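How to Price a Small Shop Before You List It for Sale

I sold my clothing shop on Lemer Street last May, and I got the price wrong twice before I got it right. If you're thinking of listing a small retail business, maybe my homework will save you some of the back and forth.

Start with the building and the business as two separate things. I rented, so I only had the business to sell, but the owner of the hardware store in Metley had both and kept quoting one big number to everyone. Buyers hate that! Write each one on its own sheet of paper, with its own figure.

Next, pull three years of tax returns and work out what the shop really paid you. Take the net profit, add back your own salary, and add back anything a new owner wouldn't have to spend (my car was in there, and a trade show trip I'm still a little embarrassed by). Brokers call this the owner's earnings, and it's the number every buyer will ask for first. 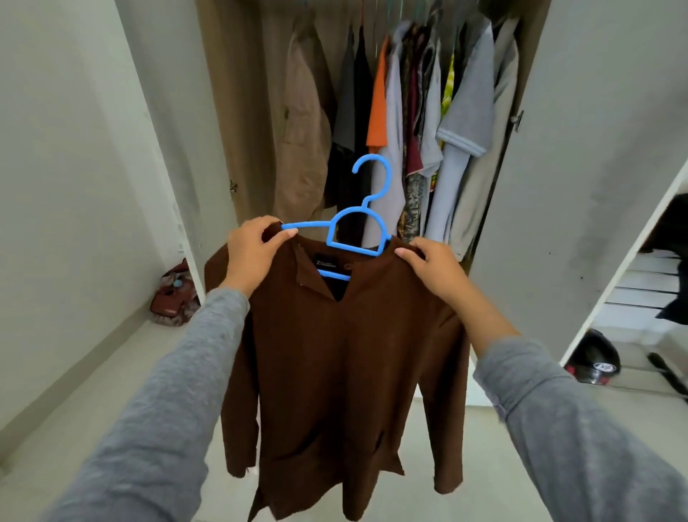
Then do the stock count, and do it properly. My computer said 1,105 pieces. I closed early on a Wednesday, went through every rail and shelf, and came up 262 short – years of returns keyed in wrong, mostly. I'd much rather find that myself than have a buyer's accountant find it. Value everything at what you paid for it, and mark down the old seasons hard. Nobody is paying full cost for four-year-old linen.

Now get the lease out. Check how long is left, whether it can be passed to a new tenant, and whether the landlord has to approve them. Mine was with Hilla Properties and they wanted 30 days' written notice plus a $400 transfer fee, which I'd completely forgotten signing up for. Call before you list, not after you have an offer.

Once you have earnings, stock and lease terms in front of you, talk to two brokers. I used Sivakumar Business Sales in the end because they showed me what similar shops had sold for, and the other office only showed me asking prices. Ask for the sold numbers – asking prices are just wishes.

Last thing: decide on your lowest price and write it down before the first showing. I kept mine in an envelope in the till drawer and looked at it more than once.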